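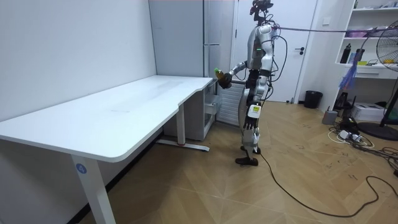
Minutes, room and furniture meeting, Iltonano second floor, July

Present: Cleiton Rezende (chair), Ásdís Bjarnason, Widad Mahasneh, Brynhildur Ladefoged (minutes)
Apologies: Brynhildur Vestergaard

**1. Previous minutes**

Agreed, with one correction: the room key deposit is 40, not 27.

**2. Desk 4**

The long white desk with the blue number 4 sticker stays where it is. The top is to be kept clear apart from items in use. Bottles with green caps go at the far end, upright, and return to the drawer unit at close of day. CR asked for the drawers to be shut fully when people leave.

The request from Lollis to swap desk 4 for a straight-edged one was discussed. The rounded corners were not thought to be a problem. The swap would cost 300 including removal.

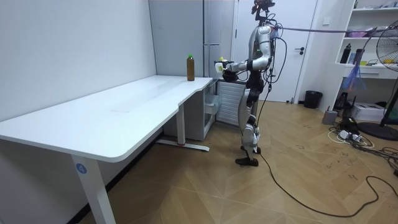 Widad Mahasneh objected that the price was for delivery to the ground floor only, and that Lollis had charged extra for the stairs last time. She would sooner see the money spent on shelving. Ásdís Bjarnason agreed.

Decision: no swap. WM to write to Lollis.

**3. Floor**

Scuffs and pale smudges on the floor between the desk and the grey cabinet. Ebrahimi quoted for a full clean and polish. AB prefers a clean only, as polish made the corridor slippery in spring. No drinks on the floor side of the desk in the meantime.

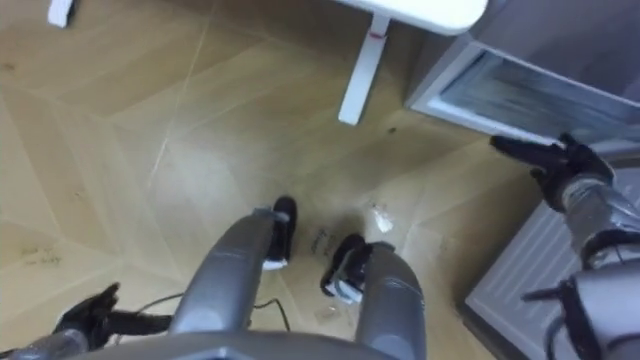

The quote also leaves out the strip under the desk. AB to ask for it to be added and to get a second price from Grakatard.

**4. Radiator cover**

Slats to be dusted with the floor clean. Nothing to be stored against it.

**5. Any other business**

Spare labels: 2 sheets left. BL to order.

Closed 11.40.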